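About the Mumholm Institute for Household Automation

The Mumholm Institute studies one question: whether a machine can yet be trusted with the ordinary chores of a home or a small workshop. We are an independent teaching and research institute located in Trumberg. We do not manufacture robots, and we accept no payment from firms whose systems we test.

The Institute was established by Ruben Nijs, who remains its director. Before founding it he managed maintenance for a commercial laundry, where he was often asked to approve equipment on the strength of a short demonstration. He came to believe that buyers needed a longer and duller form of evidence. That belief still governs our work.

What We Study

Our test program contains 189 chores. They range from clearing a counter to sorting fasteners at a workbench, and each is written in the plain terms a household member or a shift supervisor would use. Most kitchen chores are attempted first in simulation, where a room can be reset in moments and a dropped knife harms no one.

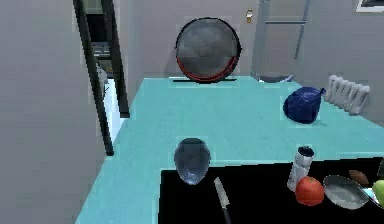

A chore is attempted 25 times under each set of conditions. Between attempts we change the position of objects, the lighting, and the order in which instructions are given. A system that completes a chore only when everything stands in its expected place is recorded as not yet able to perform it. We publish the failed attempts together with the successful ones.

Our Present View

We are asked regularly whether household robots are ready. Our answer at this time is that some single actions are performed well, and that whole chores are seldom performed well. Picking up a firm object of familiar shape is largely a solved matter in our program. Putting away the contents of a crowded table is much harder. It calls for many such actions in sequence, among objects that roll, tip, or hide one another, and a small error early on tends to spoil what follows.

Shop-floor chores give better results, chiefly where the work area can be arranged to suit the machine. Homes are not arranged in this way, and we do not believe families should be expected to change them. Glassware, soft packaging, and anything with a trigger or a loose lid continue to account for a large share of the failures we record.

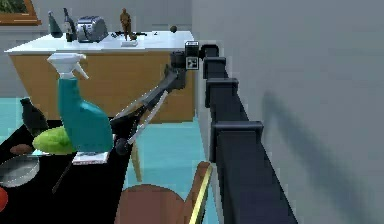

Our Programs

The Institute maintains 4 programs:

Machala, our simulated home, in which kitchen and living-area chores are evaluated.

Lusonden, our workshop course, covering sorting, fetching, and bench tidying with physical equipment.

The Teaching Program, which offers a certificate in the evaluation of domestic machines. The course of study lasts 2 terms and requires no prior training in engineering.

The Public Advice Service, which answers written questions from care homes, schools, and small employers considering a purchase.

Admissions and Visits

Applications for the Teaching Program are reviewed in the order received. Applicants should submit a letter of interest and one reference. Groups wishing to visit the workshop are asked to write in advance and to state the number of persons attending. Children under the age of admission must be accompanied by an adult at all times.

Page last reviewed January 11, 2026.

This website uses cookies to remember your preferences and to measure visits. By continuing to use the site you accept our cookie policy. Accept | Manage settings

Contact | © Mumholm Institute for Household Automation. All rights reserved. | Back to top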